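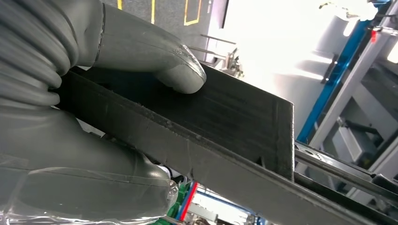 Figure 1. Edge of a black part gripped between two fingers, showing wear along the front rim.

Storage and Presentation of Molded Parts at a Shared Work Area
Project report, Industrial Engineering Practicum
Prepared by So-ying Wu

1. Background

The practicum assigned each student one storage problem in a working area of the department. The present report concerns the blue steel shelving unit in the Fodport workroom, where black plastic parts are kept between class sessions. Parts are taken from the unit, inspected or fitted, and returned to it by several course groups during the week. At the start of the term there was no written rule for where a part should be placed, which way it should face, or how the crates below should be stacked.

The course coordinator requested a layout that could be restored at the end of a session without special training. No new furniture was to be purchased, and the unit was to remain in its present position.

2. Condition of the Unit Before the Project

A walk-through was held on a Tuesday at the beginning of the project. Parts of different sizes were lying across one another on the top shelf, and crates had been set down wherever there was space. Users reported that they often lifted several parts before reaching the one they wanted. In the project log, 34 retrievals were recorded before any change was made. In 7 of these, the wrong part was taken first and had to be put back.

Surface wear was also noted. Long parts with a raised rim tend to show light specks and scratches along the front edge, where they are most often handled or slid. The project did not attempt to establish how each mark was made, but sliding parts along the steel was discouraged from that point on.

3. Revised Layout

The revised layout, recorded in the project files as Layout Miranda, separates the two levels of the unit by use. The top shelf is reserved for parts in current use. The compartment below is reserved for crates, which stand in two stacks side by side so that both can be reached from the front. A strip of floor before the unit is kept clear and marked with yellow tape. 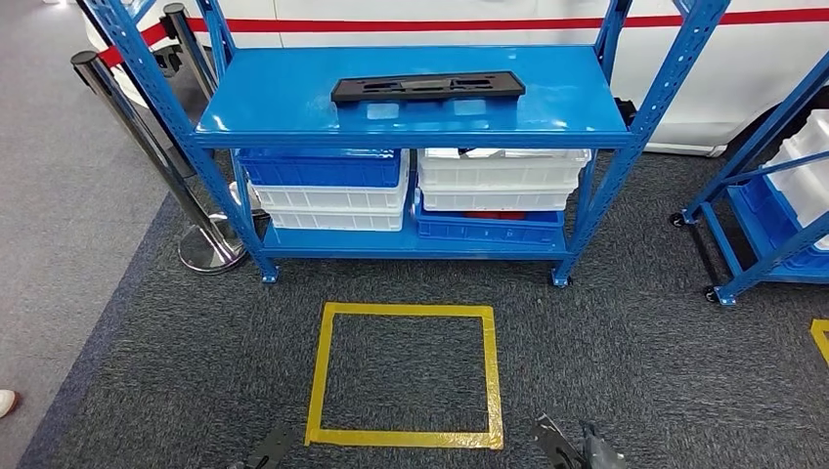

Figure 2. The shelving unit with one tray on the top shelf, crates in two stacks below, and the taped square on the floor in front.

Crates in the lower compartment may be blue or white. An earlier proposal assigned a color to each course group, but it was withdrawn after two groups exchanged crates in the first week and saw no reason to change back. The height of the compartment allows three crates to a stack and leaves very little room over the upper crate - a limit that users should observe when adding contents.

Trays are laid flat and lengthwise on the top shelf, with the pockets facing up. A tray left in this position can be checked at a glance for items remaining in the pockets.

4. Handling of Large Panels

Large panels required a separate rule. They are long, they narrow toward one end, and their openings catch easily on neighboring parts. During the trial period the following practice was adopted: the panel is lifted clear of the shelf before it is turned, it is held by its lower section, and the pointed end is kept off the floor.

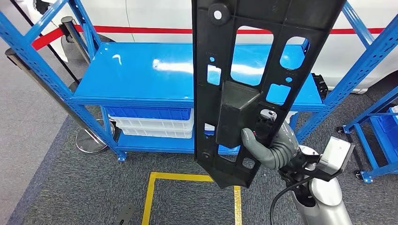 Small parts should be moved to the far end of the top shelf before a large panel is set down. Two groups preferred to store panels on edge against the upright, and this was tried for one week. The panels leaned out past the front of the shelf, and the practice was dropped.

5. Trial Results

The layout was tested over 30 retrievals, using the same log sheet as before. The correct part was taken first in all but two cases. Both exceptions involved a pair of similar trays, which now carry labels on the underside.

Compliance with the taped area was less consistent. Bags and coats were found inside the tape on several mornings, usually after the evening section.

6. Recommendations

The layout should be retained through August and reviewed when the next group of parts arrives. A printed diagram should be posted near the unit at eye level. The tape on the floor should be replaced when it begins to lift. The log sheets have been filed with the course coordinator, together with the floor sketch and the draft labels.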